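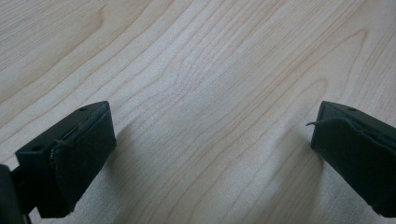
Wrist view, fingers open over the bench top. Loose flap at the upper corner of the right pad.

Ticket 94 -- Handheld gripper, right pad lifting
Opened by: Neema Mussa
Assigned to: Bevan Merrick
Tool: Herlow handheld, shop build, padded fingers
Status: Closed, March 2020

Problem
Thin parts hang up on the right finger when I open the grip. Washers and card stock are the worst. Blocks and bottles release fine. The covering has come up at the corner next to the screw hole and a strip of it sticks out past the edge. The left pad is still down but looks worn.

Log

Neema: Pressed the flap down with a drop of contact cement and clamped it overnight. Held for 36 cycles on the washer tray, then lifted again in the same place.

Bevan: Which wrap is on there? If it's from the first roll, the backing glue never stuck well to printed plastic.

Neema: First roll. Pongsak put both pads on when he built the fingers. Over 3,000 cycles on them according to the counter.

Pongsak: I folded the covering over the top edge and stopped there. It should go farther back on the plate. I also left the front corner square, so the wrap is pulled tight right where it peels.

Bevan: Don't glue it again. Strip both fingers, break the front corners with a file and rewrap from the Oyelaran roll. Do the left one too or the pads won't match in thickness.

Neema: Both stripped. Old glue came off with alcohol and a plastic scraper. Filed the corners and wrapped with 37 mm strips, which gives enough to fold well back and still clear the screw holes. Left them clamped until the next evening.

Neema: Closed position was off after the rewrap -- the new material is a little thicker. Re-zeroed with the pads just touching and saved it to the config.

Bevan: Ran the washer tray twice and the card stock once. No hang-ups. Closing this.

Open item
Oduor has the same wrap on the spare fingers in the Stedlow drawer. Redo those before they go on a tool. Strips are already cut and in the bag with the spares.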